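Laborbuch Manipulation / Simulation
Kategorie: Werkstattnotizen, Sim-Daten · 2 Kommentare · 17 Aufrufe

2022-11-13, Küchenszene, Policy aus dem Vakport-Lauf
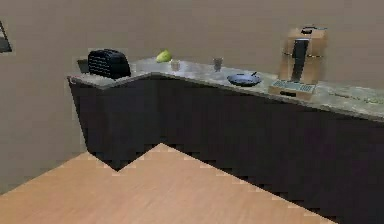

Küche über Eck mit Toaster, Birne, zwei Gläsern, Pfanne und Kaffeemaschine.

Natsumi meldet für »Glas greifen« eine Erfolgsquote von fast 100 Prozent. Glaube ich so nicht. Der Auswerter Pascu zählt einen Griff als gelungen, sobald der Abstand zum Zielobjekt unter die Schwelle fällt. Ob das Glas danach hält, prüft er gar nicht. Das stand schon im März auf der Liste.

Zweiter Punkt: die Gläser. Das klare hebt sich kaum von der hellen, gesprenkelten Platte ab, das rauchgraue deutlich besser. Wenn die Policy bei beiden gleich gut abschneidet, bekommt sie vermutlich die Objektpose aus dem Simulator mitgeliefert und schaut das Bild nicht an. Sota meint, die Pose sei abgeschaltet. In der Config von Mimby finde ich den Schalter, aber keine Stelle, an der er gelesen wird.

Rechts auf der Platte dünne grünliche Striche. Textur oder ein flaches Objekt? Bei der Auflösung nicht zu entscheiden, in der Objektliste nachsehen.

Zu tun:
- 17 Läufe mit schwarzem Bildeingang. Bleibt die Quote, ist das Ergebnis hinfällig.
- Haltezeit als Kriterium, 2 Sekunden angehoben.
- Quote für klares und graues Glas getrennt ausgeben.
- Licht variieren, bisher alles weich und fast ohne Schatten.

Bis dahin geht keine Zahl an Ikivthorpe. Sota möchte die Tabelle trotzdem schon verschicken, ich bin dagegen.

2 Kommentare · 0 mal geteilt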